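Planden repair & reuse workshops – progress report to Genbridge
10/15/20
From: Mhairi Cairns. Cc Alistair Ogilvie

Sorry this is short, accounts are due the same day. Full spreadsheet to follow from Fraser.

## Where we are

Workshops running again since the summer. Smaller groups, max 16 in the hall with everybody spaced out, so fewer bodies through the door than the bid said. We put down 3000 item repairs over the life of the grant and I still think that's reachable, but not on the old timetable. Please see the ask at the bottom.

Repairs logged this quarter: 284. Mostly lamps, toasters, clothing, a lot of bikes. Bikes went mad over the summer and we ran out of inner tubes twice. Flora has now got an account with Bundgaard so we can order by the box, cheaper and they deliver.

Sewing table is the surprise. Fully booked most weeks, waiting list for the evening slot. Two of the machines need servicing, quote is in, not yet approved.

## What has slipped

- Electrical safety training. Tutor cancelled, then the college shut the room. New dates being sorted, hopefully before Christmas.
- School visits. None. Schools not taking outside groups and we can't push them on it.
- Leaflet. Text done, Zihan has done the Chinese version as well, printer wants the artwork in a diferent format. Small thing but it keeps getting bumped.
- Opening at the Senora site. Lease signed, but the heating isn't working and the landlord is slow to answer. Fraser chasing weekly.

## Money

Underspent on travel, room hire and refreshments (no refreshments at all in fact). Overspent on cleaning stuff and screens, which weren't in the budget. Overall we are under. Would like to move the travel line across to tools and parts, Alistair said to put it in writing so this is it.

Staff costs as planned. Flora's hours went up to 20 a week from last month, covered by the underspend up to the end of the grant year.

## Feedback

Cards have been hard to collect with nobody wanting to share pens. Trying a phone form instead. Replies so far are kind, main grumble is the booking line being engaged. Fair enough, it is one phone. One lady got her late husband's radio going again and wrote us a two page letter, copy available if you want it for your own report.

## Ask

1. Extend the end date to the end of February, no extra money.
2. Agree the move from travel to tools and parts.
3. A quick call about Senora before we we commit to the shelving.

Fraser can do any afternoon for the call, I'm better in mornings.

Mhairi
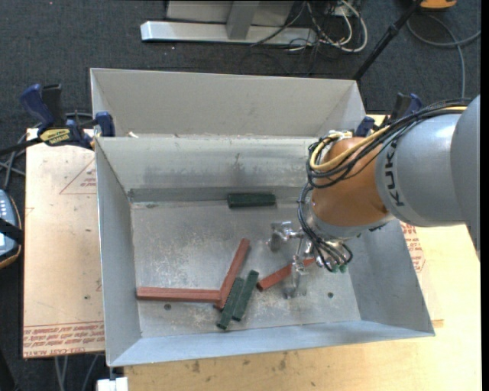 Green and reddish-brown bars in the metal bin.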